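Home | Team | Notebook | Parts list | Contact

Kukwood Robotics Club, team notebook
April, drawer task, entry 3

Big evening! The close-the-drawer task is finally loading in the simulator with the Bolness room as the background, and the arm no longer sinks through the planks when it spawns. Set the episode limit to 200 steps and kept random seed 211 so we can all compare the same run at home. 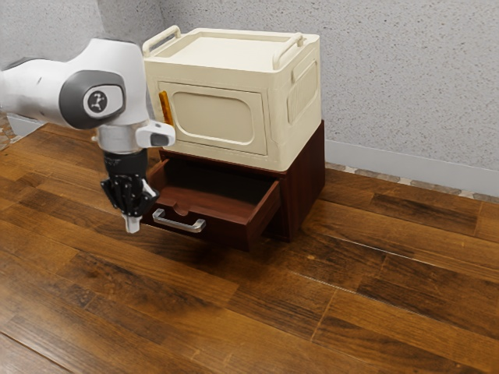

Start pose first. I want the policy to learn a push on the front panel, with the handle as something to steer clear of, and our old start pose put the hand way too high for that. The new one is much nicer: the fingertip hangs down just in front of the handle and a little to the left, gripper pointing at the floor, so the first move is short. I'm also keeping the big cream box on top of the cabinet. It overhangs the front a bit, and I love it as a collision test (the wrist has to stay low and come in straight, or the run gets thrown out).

Contact settings: copied the friction values from the Strazds branch. Drawer damping is still a guess. Try it lower, then higher, and write down both!

Reward: small bonus for every bit the drawer slides in, bigger one when it shuts, penalty for touching the box. Please don't change the penalty until we have a baseline.

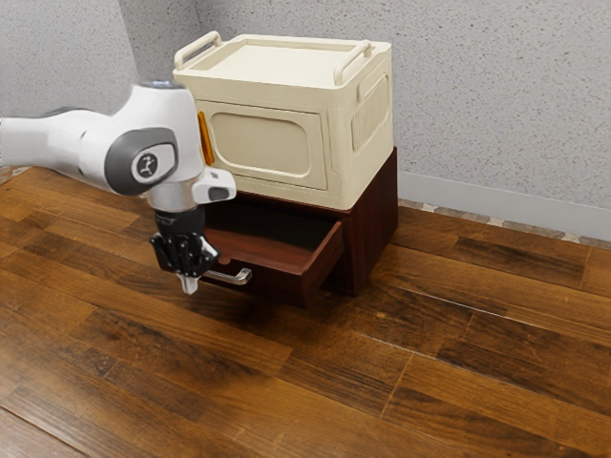 To do before the Trarkamo meet

- run 30 episodes on seed 211 and log the final drawer position
- same again with the box shifted on the cabinet
- export joint limits to the shared folder
- ask if we can get the lab until 6 pm

Recent entries
Entry 2: importing the cabinet model
Entry 1: picking a task

Back to top | Contact the club | © Kukwood Robotics Club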